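# Keep the bad demonstrations

Most teams I know delete a demonstration as soon as the operator makes a mistake. I think that is wrong, and I say so after two years of running teleoperation sessions for Akanda.

Our routine was strict. An operator drove the simulated arm through a task, and if the gripper overshot or paused too long, we hit discard and started over. Out of 800 recordings on the Gudo set we kept almost 100. They were smooth and short, and they all looked alike.

The policy trained on them was fine until it drifted a little off the usual path. Then it had no idea what to do, because we had thrown out every recording where a person drifted and came back. 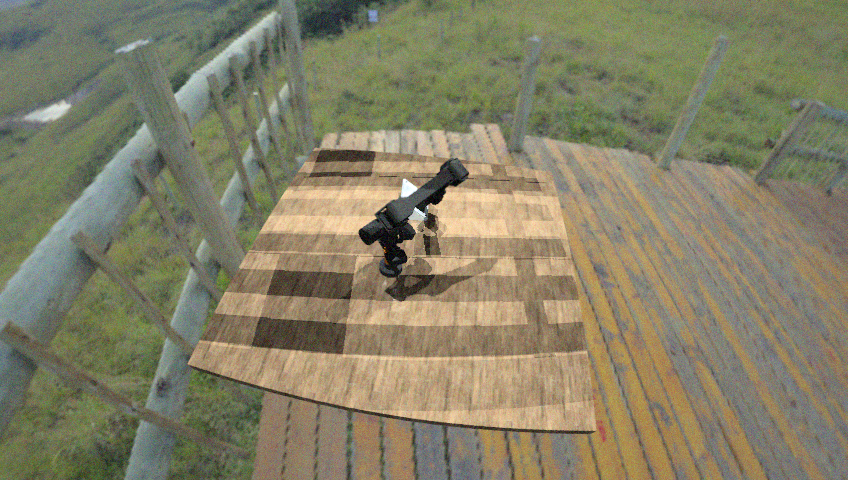
Kamrul Abeysekara argued for a different rule, and I came around to it slowly. If the operator recovers and finishes the task, keep the recording and tag the part where things went wrong. Discard it only if the task was abandoned or the link dropped.

There is a cost. Tagging takes 15 minutes at the end of a session, and operators don't like watching their own fumbles. Some of them also get sloppy once they know a miss won't be deleted. I would still take that trade in simulation, where a bad move breaks nothing.

Guiding a real arm by hand is another matter. People rarely overshoot with their hands on the links, so there are fewer recoveries to save. For that work I would add some on purpose, starting the arm in an awkward pose and letting the person sort it out.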